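Ticket: Comparison of two finger pads on the two-arm dish table
Opened by: Tukulel bench team
Opened: October 21, 2025
Status: open, waiting for parts
Area: grippers, wrist camera, controller settings

Problem

We are comparing two sets of finger pads for the black grippers on the two-arm table. The first set is the foam pad we use since May. The second set is the harder pad from Firach, which is sold for thin and smooth objects. The task for both is the same: take plates and bowls from the green mat and put them on the wooden rack, or the other way round.

With the foam pads the bowls are no difficulty. The flat plates are a difficulty. When a plate lies flat on the mat, one finger must go under the rim, and the thick foam does not enter well. The operator then pushes the plate until it stops against something, and this takes time. With the Firach pads the finger enters easily, but a bowl with a steep wall turns in the grip when the arm is moving up.

I would like to know if this is only the pads, or if the closing force in the controller is also wrong.

What I checked first

1. Fingers parallel when closed. Yes on both arms, after I tightened one screw on the left side.
2. Firmware of the two gripper controllers. They were different. The left one had the older version from Lyons. I updated it, and both are now equal.
3. Closing force. It was set at 50 on the left and 43 on the right. I don't know who has changed this, and there is no note in the log. I have put both at 48 for the tests.
4. Cable of the right gripper. It was moving the wrist a little when the arm was fully stretched. I gave it more length.

After steps 2 and 3 I repeated everything from the beginning, so please do not use the results which were written before this ticket.

Views from the head camera and the wrist camera:
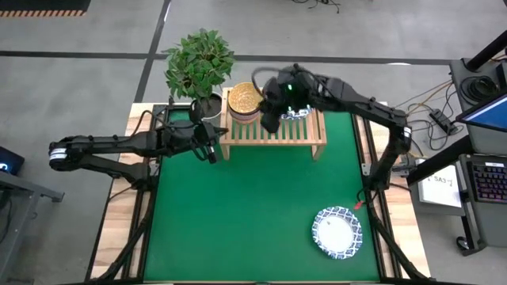
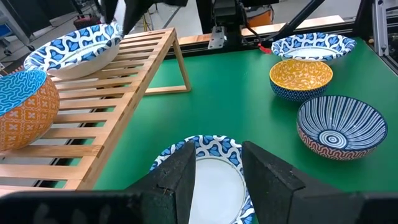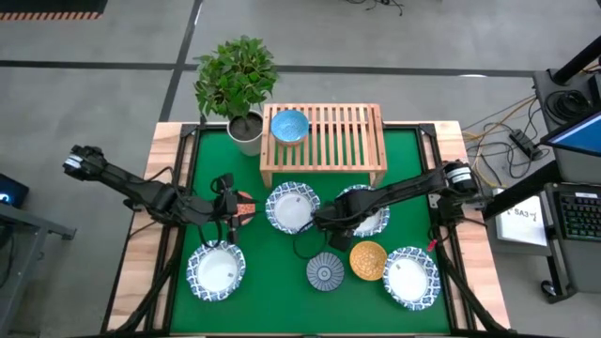
Results with the foam pads

Bowls: good on both arms. No turning during the lift. The foam takes the shape of the wall, and I think this is more important than the force. I tried also with lower force and the result was the same.

Small plates: acceptable if the operator comes to the rim from the side. If he comes from straight above, the fingers often close over the rim and take nothing.

Large plates: bad. The plate slides away and the operator needs a second try, sometimes a third.

Results with the Firach pads

Small plates: good from both directions.

Large plates: good, but the plate hangs down a little at the far side. I had to raise the arm higher before passing over the rack.

Bowls: not good. At 48 they turn. At 50 they turn less, but I hear the motor working all the time while it holds, and after a long session the gripper housing is quite warm. I would not like to leave it like this for a full day.

About the cameras

The wrist camera is useful for the rim of a plate, but its lower part is partly covered by the gripper itself, and with the foam pads a little more. The head camera shows the complete table, but when an arm is lowered over an object, the operator cannot see well what is under the gripper. We moved the wrist camera back by one hole on its bracket. It is better, but then the focus was not good for near objects, so I returned it to the old position. If Lyons has a bracket with another angle, please tell us.

Question to support

Is there a setting which closes the fingers with high force and then holds with lower force? In the manual from Pendville I found a parameter for "hold", but when I write a value to it, the controller accepts it and after a restart it is zero again. I tried this on both controllers with the new firmware, and it is the same on both.

Reply from support (Pendville)

Thank you for the detailed report. The hold value is saved only if the gripper is disabled when you write it. Please disable, write, save, and then restart. Also please confirm the number of cycles on the foam pads. We recommend to change them after 2,000 cycles.

Update

I followed the order which you gave, and the hold value stays now after the restart. With closing at 50 and a lower hold, the Firach pads keep most of the bowls straight, and the housing does not become warm. The deep bowls still turn a little if the grip is not in the middle.

I can't give the number of cycles for the foam pads. The counter was reset with the firmware update, and I did not write it down before, sorry. I have ordered new foam and also one thinner type, to see if it enters below a large plate.

Next steps

- Repeat the foam tests with new pads, same force on both arms.
- Try one foam finger and one Firach finger on the left arm.
- Write the force values on the label of each controller.

Please keep the ticket open until the thinner foam is tested.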